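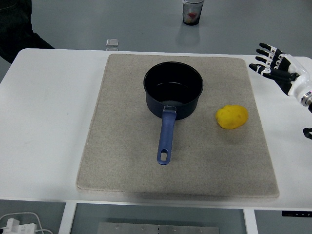
Home | Guides | Recording | Training | Parts | Forum

Recording your first pick-and-place set with a five-minute tabletop task

So your arm moves, your hand closes, and you want it to learn something. Great, this is the fun part! We'll record a small set of demonstrations for one task: pick up a soft toy vegetable and put it in a saucepan. I've done this one more times than I can remember and I still love it, mostly for how quickly you start seeing your own habits in the data.

What you need

- A table that doesn't wobble. A sit-stand desk works well, but set the height once and write it down.
- A thick felt mat. Hard tabletops punish fingertips, and a padded one lets you come in a little low without a crunch.
- A small saucepan with a colored handle.
- One light, lumpy object in a bright color. Yellow on beige is lovely.
- Flument 4 or later for recording, and Sutter if you want to trim episodes afterward.

Setting the start

Put the pan near the middle of the mat with its handle toward the front of the table. Put the object to the right of it, on the same side as the hand. Leave enough space between them that the fingers can open fully without brushing the pan.

Park the hand off the right side of the mat, fingers relaxed and pointing in. Every episode starts from this pose. Save it as a preset in Flument (Poses > Save current) and you'll thank yourself by episode 13.

Recording

1. Press record, then wait a beat before you move.
2. Bring the hand over the object. Slow is fine, stopping is not. Long pauses teach the policy to pause.
3. Close, lift above the rim, move left, open.
4. Go back to the parked pose and stop recording.

Now move the object a few inches and do it again! Turn it too, a lumpy shape grasps differently from each side. After 9 good episodes, start shifting the pan as well, and let the handle swing a little left or right.

Keep your fumbles if you recovered from them. A dropped object that you calmly pick up again is gold. Toss the ones where you gave up.

How many?

My first set at Grernbridge, back in November, had 32 episodes and the policy reached for the object nearly every time, though it let go too early over the rim. Adding more episodes with a high, slow release fixed most of it. The follow-up guide, on the Losstead training config, picks up from there.

Last edited December 2022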